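4.2 Ensaio comparativo das garras manuais Ranska e Nivach

Este procedimento aplica-se à comparação dos dois modelos de garra manual ligados ao controlador Gavora. O ensaio deve ser realizado por operador habilitado, com o módulo de registo Amini já configurado conforme a secção 4.1.

Tarefa de referência: manipulação de taças sobre mesa com toalha. 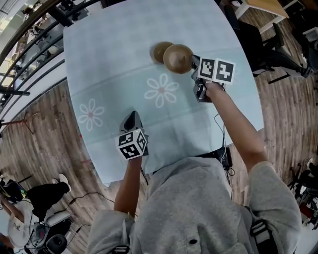
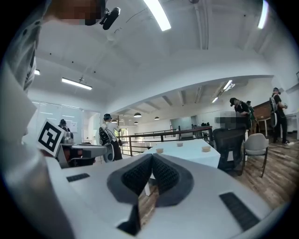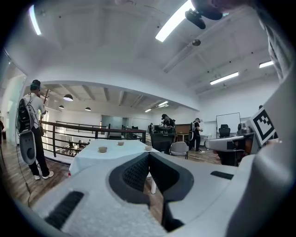
Preparação

1. Desligue o controlador antes de encaixar ou retirar qualquer garra.
2. Verifique se os marcadores estão firmes e se as faces impressas não apresentam riscos nem dobras.
3. Ajuste as correias do arnês e encaminhe os cabos de modo a não limitar o movimento dos braços.
4. Ligue o controlador e aguarde o sinal sonoro duplo.
5. Abra e feche cada garra até ao fim do curso. O valor indicado no visor deve atingir 107 com a garra totalmente aberta.

NOTA: se o valor ficar abaixo do indicado, repita a calibração com o código de serviço 2272.

Execução

6. Segure a taça pelo bordo, levante-a e volte a pousá-la no ponto de partida.
7. Efetue 49 ciclos com o modelo Ranska e registe as falhas de preensão na ficha de ensaio.
8. Substitua as garras e repita o passo anterior com o modelo Nivach, mantendo o mesmo operador e a mesma disposição da mesa.
9. Guarde os dois registos em pastas separadas.

ATENÇÃO: não introduza os dedos entre as maxilas com o controlador ligado.

ATENÇÃO: os cabos pousados no chão constituem risco de queda. Mantenha livre a zona de circulação do operador.

As fichas preenchidas devem ser remetidas a Mojtaba Dehghan, responsável pelos ensaios, até às 17h00 de terça-feira. Para a substituição das almofadas de preensão, consulte a secção 4.3.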